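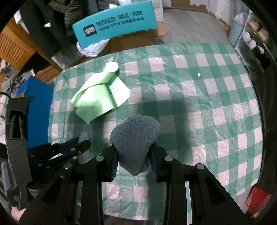 Paño gris azulado entre los dedos de la pinza, con el paño verde claro al lado.

¿Merece la pena el kit de pinzas de mano Lirkix para grabar tareas con telas?

Publicado por martuki_lab en Robótica y automatización

Buenas. Estoy mirando el kit doble de Lirkix (dos pinzas de mano, almohadillas acanaladas azules y software de exportación) para grabar demostraciones de recoger y doblar paños. Me lo ofrecen por 800 euros con 4 juegos de almohadillas de recambio. La tienda es Poltham y dice que el plazo de entrega es de una semana.

Mis dudas son tres. Si las almohadillas agarran bien la tela fina o la dejan escapar. Si el brillo de un mantel plastificado estropea las grabaciones, porque la mesa que tengo es así y preferiría no cambiarla. Y si compensa el doble o con una sola pinza se puede empezar. No tengo brazo robótico todavía – lo compraría en diciembre, si los datos salen decentes.

Gracias de antemano.

3 respuestas

tornillo_flojo
Yo compraría una sola y listo. El doble es caro.

ncabrera_tec
Tengo el kit doble desde hace unos meses y lo uso casi siempre con paños de limpieza, así que te cuento por partes.

Agarre: con tela tipo toalla no he tenido problemas. Con microfibra conviene entrar por un borde o por una esquina que sobresalga. Si cierras los dedos sobre la parte plana, lo normal es que resbalen. Las almohadillas se gastan primero por la punta. A mí cada juego me dura unas 60 horas de uso, con lo que los recambios que te incluyen dan para bastante. 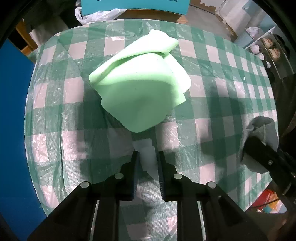
Pinza orientada hacia el borde inferior del paño verde, sobre mantel de cuadros con plástico.

Brillo: se nota. En un plástico arrugado salen reflejos blancos por buena parte de la mesa, y un paño claro pierde contraste en las zonas más iluminadas. Yo bajé la persiana y puse la lámpara de lado, y con eso mejoró bastante. Si vas a entrenar un modelo para casas reales, dejaría el mantel tal cual y variaría la luz entre sesiones.

Una o dos: para recoger y soltar basta con una. Para doblar necesitas las dos, porque con una sola acabas arrastrando el paño por la mesa. El software guarda cada pinza por separado y luego las sincroniza. Alguna vez me ha fallado la sincronización y he tenido que repetir la toma.

Lo peor es el peso. A los 65 minutos tengo la muñeca cargada, y las instrucciones no dicen nada de pausas. También echo en falta un estuche.

Por ese precio lo volvería a comprar, pero pide que te confirmen por escrito los recambios. En mi pedido a Poltham faltaba un juego y tardaron en mandarlo.

drorimine_user
De acuerdo con lo del agarre. Yo vengo del kit de Drorimine, que es más ligero pero lleva almohadillas lisas, y con tela se nota mucho la diferencia. Para piezas rígidas me quedaría con Drorimine.

Lo del brillo se arregla también quitando el plástico y dejando el mantel solo, si puedes. Y mira si el soporte Kwiatkowski te sirve para apoyar las pinzas entre tomas, que se vende aparte. No sé si encaja con la última versión – pregunta antes en la tienda.

martuki_lab
Gracias, me quedo con el doble. Preguntaré por el soporte y por los recambios antes de pagar.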